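Keep the Paper Receipt

22 July 2011

My local hardware store stopped handing out paper receipts in February. The clerk now asks for an e-mail address, types it in while you spell it, and turns to the next customer. If you don't want to give an address, you can have a receipt printed at the service desk, where there is usually a line. I have been waiting in that line since February, and I have had time to think about why.

The case for dropping paper is easy to make. Paper costs money. Most receipts go straight into the trash, and the thermal kind fades to nothing if you leave it in a hot car. An e-mailed receipt can be searched. The store likes it too, as it gets an address it can send coupons to, and I don't hold that against the store. Stores have always wanted to know who their customers are.

My objection is about who holds the record. A receipt is a small contract. It says that on a certain day I paid a certain amount for a certain thing, and that the seller agrees this took place. When it sits in my kitchen drawer, I can produce it without anyone's help. When it sits in a mail account, I need a password, a working connection and a company that still runs the service. Most days I have all of those. The days when I need a receipt are often the bad ones.

Last year our water heater failed. It was a Pistell, bought seven years earlier with an eight-year warranty. The dealer had gone out of business. The manufacturer wanted proof of the purchase date, and the serial number alone would not do, since the heater could have sat in a warehouse before it was sold. I found the receipt stapled inside the manual. The replacement tank came at no charge, though I paid for the labor. Had the dealer e-mailed me that receipt, it would have gone to an account I gave up when we changed Internet providers.

My neighbor Leena Suominen had the opposite luck. She bought a chest freezer and asked for the receipt by e-mail. The address was entered wrong by one letter. She found out when the compressor quit, and by then the store had moved to a new register system and could look up only the current year's sales. She had her bank statement, which showed the amount and the store but did not say what she had bought. She wrote two letters and then bought another freezer.

What people say in favor of e-mail

I have put this argument to several people, and the replies deserve an answer.

Percy Palomino, who does my taxes, told me he would rather get a disk of scanned receipts from a client than another shoebox. I believe him. He charges by the hour, and shoeboxes take hours. But his clients can scan a paper receipt any time they like. A customer who starts with paper ends up with two copies, and a customer who starts with e-mail usually ends up with one.

Jean Swanson, who runs a gift shop near the library, gave me the merchant's side. She goes through a roll of paper every couple of days in December, and she says most customers wave the slip away. She has settled on asking: "Do you want it?" That seems right to me. It takes a second, and the people who want one get one at the register like everybody used to. I have no quarrel with a customer who says no.

The environmental argument is the one I hear most. It is fair as far as it goes. Receipts are a waste when they are two feet long and carry a survey, a coupon for dog food and the return policy in full. I bought a pack of batteries in the spring and the slip was longer than my arm. The cure for that is a shorter receipt. Date, store, items, price, how it was paid. It would fit on a piece of paper the size of a business card.

Then there is fading, which is a real fault. I photocopy anything that cost more than $100 and staple the copy to the original. The library charges a dime. It is a chore, and I skip it more often than I should.
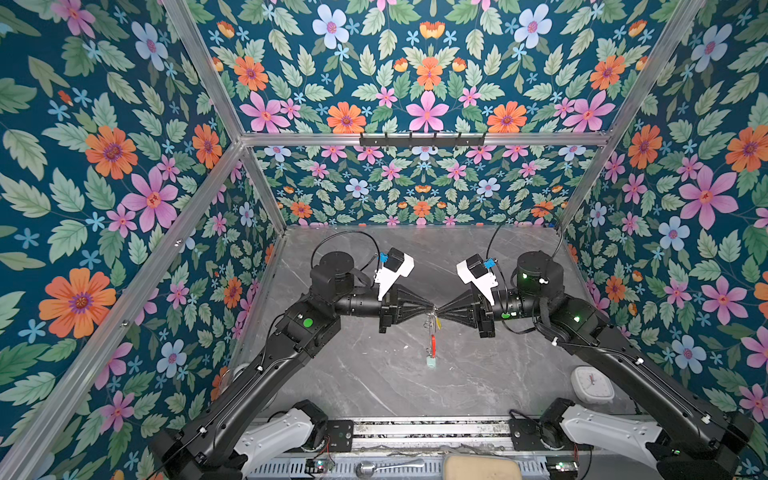
What stores should do

I am not asking for a law. A law would take years and would have exceptions for everyone who hired a lawyer. I would like stores to follow a few plain rules on their own.

Ask first, and take either answer without a second question. A person who wants paper should not be sent to another counter. Print it at the register, where the printer still is in most places.

If the customer picks e-mail, read the address back. Leena would have her money if the clerk had done that.

Keep the sales record for at least as long as the longest warranty on the shelf. A store that sells a heater with an eight-year warranty has no business wiping its books after one. If the store wants to be the keeper of my proof, it takes on the job of keeping it.

Use better paper for big purchases. The appliance store where my parents shopped wrote everything out by hand on a carbon form. I still have the one for their kitchen range, and every word on it can be read. I also have a slip for a camera I bought in 2000, and it is blank on both sides.

There is a matter of habit here too. When I was handed a slip, I looked at it. I caught double charges that way, and once a sale price that had not gone through. An e-mail arrives after I have left, in among everything else, and I don't open it. I doubt many people do. Fiona Sutherland, a cashier for most of her working life, told me customers used to stop just inside the door and read down the list before going out to the car, and that now they don't. Mistakes were fixed on the spot. Today they either go unnoticed or turn into a phone call.

I wrote to the hardware store in the spring and got a polite answer saying that my comments had been passed along. Until something comes of it I will go on standing at the service desk. There were four of us there last time, and the man ahead of me was returning a faucet. He had his receipt in his shirt pocket.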